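Ticket 429 – Arm drops or tilts shallow dishes when clearing the table
Project: Brullura table clearing
Opened by: Ama Amoah
Assigned to: Rosaire Ross
Priority: normal
Status: open

Ama Amoah, Thursday 9.40
Ran the clearing routine 100 times with the usual mix. Mugs and bowls are fine. Flat round pieces are not. The arm closes on the rim, lifts, and the piece swings down to one side. 40 drops, all of them flat pieces. Grip force is at the default.

Rosaire Ross, 10.15
Which grip profile is loaded? The bowl profile comes in too high for anything shallow.

Ama Amoah, 10.32
Bowl profile. Switched to plate profile and restarted. Drops went down to 7 in the next 100. The tilt is still there, so anything with crumbs on it would leave them on the floor.

Noemi Zuccaro, 11.50
Please check the cable as well. On the Trorkdale arm a hanging cable pulled on the wrist and the force reading drifted. Tape it back along the arm and zero the sensor before the next run. 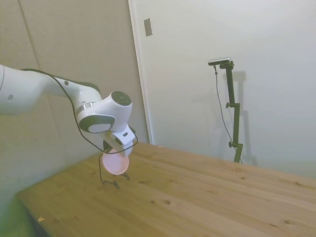

Rosaire Ross, 14.05
The cable should be fixed first, then one change at a time. Lower the approach by a few millimetres and leave the speed alone. If the tilt stays the same, send me the force log.

Océane Hawthorne, 15.20
The Salameh people are asking if they can have this for their canteen in January. I'd say mugs and bowls yes, plates no. A person still clears a table faster, and doesn't need a profile for each dish.

Rosaire Ross, 15.28
Agreed – keep plates out of the demo. Ticket stays open until Ama has rerun with the lower approach.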